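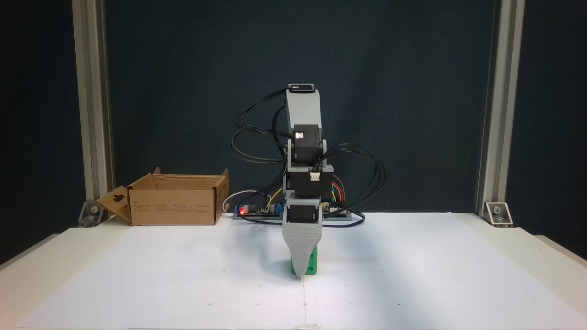

Review: Walczak Rolling Whiteboard for Classrooms

Our school in Tranham bought four of these boards in February, and I have used one every day with my history class. I want to share my opinion for other teachers who must choose soon.

The board is wide enough for a timeline of a whole century, and students in the last row can read it without problems. It turns over on its frame, so I write the homework on the back before the lesson begins. The locks hold well on a smooth floor. On carpet, the board moves a little when I press hard.

Cleaning is the weak point. Red marker left over one night needed a wet cloth and much patience. The Jillero board in the room next door is easier to wipe, but it cannot turn and its tray is too narrow for an eraser.

Assembly took me 50 minutes with one helper. The instructions have only drawings, and step six shows the bolts from the wrong side. Our price was $587 for each board, delivery included. The older model cost us $41 less, but it had no locks.

I give it four stars of five. I would buy it again for a room without carpet.

Iraklis Stergiou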